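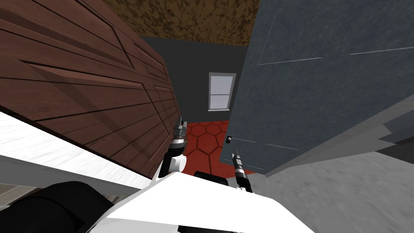
I have now read three books and one very long newsletter telling me that paint color changes your mood, and I am still waiting for somebody to show me the mood. The latest is a booklet from Whiteley, the paint people my sister-in-law swears by, which came with a sample card and a promise that the right shade would make me "arrive home calmer." It has a whole page on doors. Leave one as dark reddish-brown wood and it is supposed to feel grounding; paint one a slate gray-blue and it is supposed to feel restful. Fine. I like both. I would happily live with either. But liking a thing and being calmed by it are two separate claims, and the booklet slides from one to the other without slowing down.

The proof, such as it is, comes from a survey of 200 customers. Those are people who had already bought the paint. Of course they felt better! They had finished a job they'd been putting off since February, the drop cloths were gone, and they could get to the closet again. I would feel calm too, and I'd have felt it if the walls were mustard.

Kirsty Sugden, who has painted more of this town than anyone, told me she gets asked for "calming" colors all the time now. She used to ask people which room and how much sun it got. Now they come in with a phrase off a website and want her to match it. She said one couple went through 40 sample pots for a spare bedroom. I asked what they picked. White.

I don't want to be a crank about it. Light matters, I'm sure of that much. My old apartment faced an air shaft and I was glum in it for 2 years, and no can of anything would have fixed that. Noise matters too. So does having somewhere to put your coat. None of this gets a booklet because you can't sell it by the gallon.

Lionel Heywood wrote to me after my last post on this and said I was missing the point, that if people believe a color helps, then it helps. Maybe. He painted his study a green called Padness and says he sleeps better, though he doesn't sleep in the study -- I did ask. I can't argue with a man's sleep. I can argue with the price, which was $93 a gallon before tax.

Anyway, the back hall still needs doing and I'm going to pick something that hides fingerprints. The hardware store has a beige on sale. If it changes my personality I'll post an update.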